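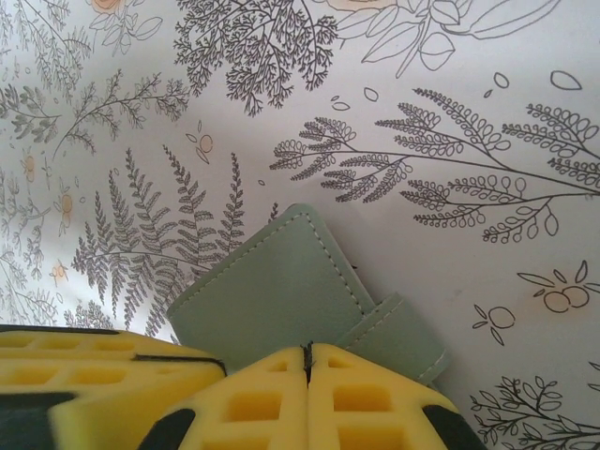 Page last changed: 6 August 2019

Workshop > Bench Tips > Teaching Grasps

Tips Tools Bench Kitchen Contact

Wallets have taken over my bench this summer, and I've picked up enough little habits that I may as well write them down for whoever is recording grasps in a spare room or a garage like me.

First, paper. I used to work on bare tabletop and every example looked the same. Now I lay down a sheet of something printed – gift wrap, drawer liner, that botanical stuff with the ferns and the little orange blossoms – and swap it often. A learning system will happily latch onto the table instead of the wallet if you let it, and a busy background makes it work harder. Let the sheet curve up at the back so there's no hard edge behind the object. Tape only the far side, so you can whip it out and slide in another!

Second, mix your colors. A sage green leather wallet on white paper with gray drawings is an easy one to see, so do plenty of those early on and then get meaner. I have a brown one I save for the brown kraft paper (it's a pig, and I love it).

Turn the wallet a bit between tries. I caught myself setting it down dead straight every time, strap on the right, like I was laying out silverware. Tilt it. Flip it so the strap faces away. If it has a closure tab, snap it shut for one batch and leave it hanging for the next, and write down which batch is which, or you'll be sorry when you go to label them.

About the foam. Mine is the yellow waffle kind with the square pockets, and those pockets collect lint like you wouldn't believe. A dry toothbrush does the job. Skip anything soapy, and don't use tape to lift the lint, because I tried that and it pulled crumbs of foam off with it. Check that the two middle pads still meet evenly before you start, too. I look at the slit between them with a flashlight.

Keep your fumbles! Apolinar Figueroa talked me into this one. I was deleting every slip and drop, and he asked how the thing was supposed to learn what a bad grip looks like. So now they go in their own folder, named Quezada after my old street. Out of my first 400 recordings, 241 are good and the others sit in there waiting to be sorted.

I stop after 13 tries and stretch. My hands get lazy past that and the approaches all start coming in from the same side.

Coin purses are next, probably in September, once I find a few with zippers that don't stick.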